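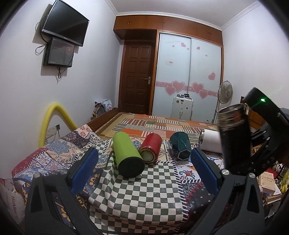
Clubs & Competitions | Student Projects

December 2021
By the Grescombe Notebook

I'd promised myself I wouldn't start with the name, but I have to ask. Why is a robotics club in Wevham called Doucet?

"It was on the box our first motors came in," the team captain tells me, laughing. "We needed something for the entry form and we had, like, a minute."

She's one of 6 students on the team, all in their junior year, and they're getting ready for the Levcombe Challenge, where school clubs build grippers and show what they can pick up. I talked with her and the team's programmer over a very long call (my fault, I kept asking things!), and they were great company.

The task sounds easy until you try it. You get ordinary household stuff, bottles and cans and cups, and your gripper has to lift each one and set it down where the judges want it. Round things are the worst, the captain says. "A can on its side wants to roll. You come in a tiny bit crooked and you've just pushed it away from yourself."

So they practice with a gripper held in the hand. I asked the programmer what that teaches you, and he got so excited that he talked right over my next question.

"You feel where your wrist goes," he said. "I'd written this whole approach coming straight down from the top, and then I picked up a bottle myself and I never did that once. I came in from the side, low. So I threw out a week of code." 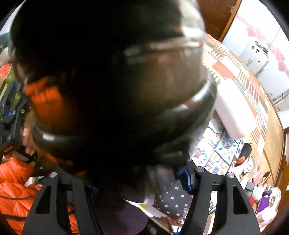 Was he mad about the week? "A little. I ate a lot of cereal."

Their log has 1,419 tries in it going back to June, and the captain typed in most of them. She reads me a few of the notes. One says "slipped, pads?" and the one after it says "slipped, PADS." They've been through 3 kinds of pad material so far, and she still isn't in love with the one they've got. She'd like something softer that doesn't peel at the corners.

I wondered if they ever get sick of it. "The thermos," they both said, at the same time. It's heavy at one end, and it swings if you grab it too high. They have a whole page on the thermos.

The programmer wants to study engineering. The captain isn't sure yet, maybe physical therapy, and she says the wrist stuff is partly what got her thinking that way. For now they've got a new set of pads on order and 9 items on the fix-it list, and the thermos has its own line.

Related
Wevham students build a weather station
How to start a school robotics club on a small budget
Levcombe Challenge: what's in the rule book
Grescombe library adds a tool shelf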